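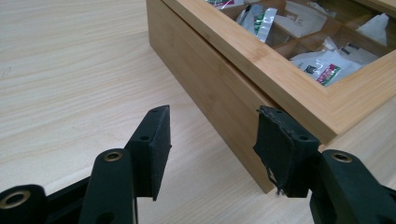 Pale wood, a smooth top and fine grain running on the diagonal.

Living With a Wooden Tabletop, and Other Compromises

When we moved to Jimulcombe I bought a pale wooden table because it looked calm in the store. It has been the least calm object in the house ever since. Pale wood keeps a diary. Every mug, every marker and every pizza box gets an entry, and you'll be reading them for years unless you step in early.

These are the things that have worked for me, in no order I could defend.

White rings
A white ring is moisture caught in the finish, so the wood underneath is usually fine. Lay a clean cotton cloth over it and pass a warm, dry iron across for a few seconds. Lift, look, repeat. No steam, please. Mei Oyelaran, who talked me through my first one over the phone, made me unplug the iron between passes, and I was insulted for a whole afternoon.

Black rings
Different animal. The water has gone down into the wood itself, and you are looking at sanding and refinishing, or at a fruit bowl. I own a very nice fruit bowl.

Sticky patches
Warm water, a drop of dish soap, a cloth wrung out until it complains. Wipe with the grain and dry right away. If jam has set hard, leave the damp cloth on it for a minute and use the edge of an old plastic card. Knives are how you get a second problem.

Crayon and ballpoint
A dab of plain white toothpaste (paste, never gel) on a fingertip will shift most crayon. Try it under the table first. For ballpoint, rubbing alcohol on a cotton swab may do it and may also take the finish along for the ride, so see above about fruit bowls.

Small dents
Bare or oiled wood only. Put a damp cloth on the dent and touch it with a hot iron tip; the fibers swell back up, more or less. On varnish you'll get a white ring, and you can go back to the top of the page.

Oiling
Twice a year, March being one of them, if your table has an oil finish. Thin coat, wait 20 minutes, wipe off everything that's still shiny. Spread the oily rags out flat outdoors to dry before you throw them away, as they can heat up and catch fire in a heap. I'd like to say I knew that before the year I left them in a bucket in Tusudville.
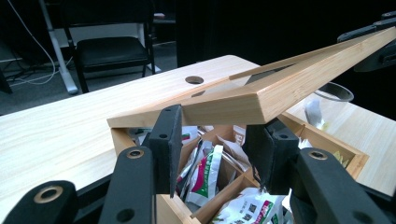 Storage boxes with lids are my answer to the stuff that lives on the table, and they need a little care of their own. Wood moves with the weather, and a lid that fits in winter can jam in August. Rub a candle stub along the edges where it binds and try again before you reach for sandpaper. A lid like this one, with a raised rim running around the panel, also collects crumbs on the recessed side, so go over it with a dry paintbrush before the damp cloth. Let both parts air separately overnight. Shut a box while it's damp and by Thanksgiving it will smell like a boat.

Coasters
We have 100 of them, a bulk purchase I don't discuss. They are in a box, with the lid on, across the room from every drink in the house – safe and sound, not a mark on them.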